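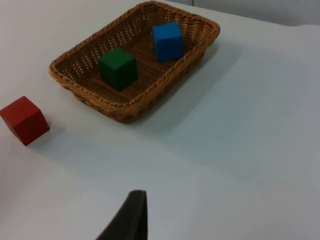 The Carel basket, with green and blue entered and red outstanding.

The Office of Allotment at Grunelden

The Office occupied a single room on the upper floor of the Aletti Building, and its business was conducted at a white table. The business was as follows. Three petitions were received each session, one from each of the river parishes, and each petition was represented by a wooden cube: green for Bangera, blue for Carel's Landing, red for Upper Aletti. A cube placed in the wicker basket signified that the petition had been heard. A cube on the table signified that it had not. No other record had legal force.

Kamala Chacko was appointed Second Reader in March, on the retirement of a man who had held the post for 16 years. Her letter of appointment ran to a single page. The regulations, which she was required to sign for separately, ran to 696.

She read them in the evenings. The basket was treated at length. It had been given by a merchant named Carel, and its braided rim was to be inspected for loose strands before each session. The regulations permitted it to stand at an angle to the table, a concession won after long correspondence. Regulation 160 provided that a cube, once entered, could be withdrawn only by the Reader who had entered it, and only while that Reader remained in the room.

Her first two petitions gave no difficulty. Bangera requested the repair of a landing stage. Carel's Landing requested a school bell. She read each aloud, as required, and entered green and then blue.

The petition from Upper Aletti consisted of one sentence. The parish asked to be told what had been decided in respect of its previous petition.

Miss Chacko consulted the register of decisions. The previous petition had been heard. So had the one before it, which had asked the same question, and the one before that. She went back through the shelves until the light failed and the lamps were brought in. The earliest petition she could find concerned a bridge. It had been heard on a spring morning by a Reader whose signature she could not make out, and in the column headed Decision there was a short, level stroke of the pen.

She turned then to the pages for Bangera and for Carel's Landing. The column was the same in both. Some 

strokes were longer than others.

The First Reader came in to close the session and observed that the red cube was still on the table.

"The petition has not been heard," said Miss Chacko.

"You have read it aloud?"

"I have."

"Then it has been heard."

"I should like to know by whom," she said.

The First Reader considered this for some time. He was not an unkind man. He remarked that the parish grant stood at 3,000 crowns, that a bridge would consume the whole of it, and that he had himself crossed at Upper Aletti as a boy, on the ferry, and had been very cold. He then said that the hour was late and that he would wait downstairs with the key.

Miss Chacko remained in the room, as Regulation 160 required. She put her hand into the basket and took out the green cube, and after it the blue.

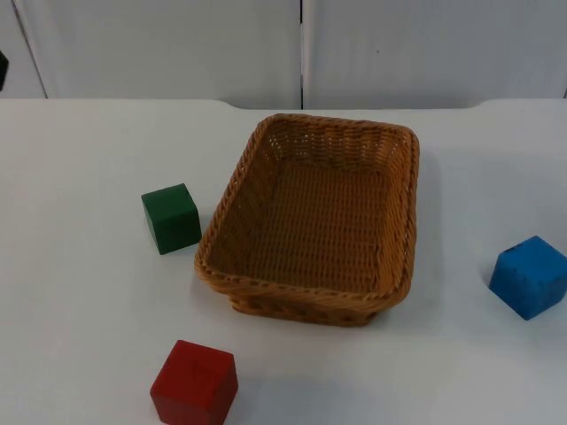 The Following Session

The clerk who unlocked the room found the basket empty and three petitions lying beside the register. Under the heading Decision, against Upper Aletti, the Second Reader had written the word "Bridge" and signed her name in full. Against the other two she had written "Landing stage" and "Bell."

The clerk, who had no instructions for such a case, sharpened a pencil and sent down to ask what a bridge would need.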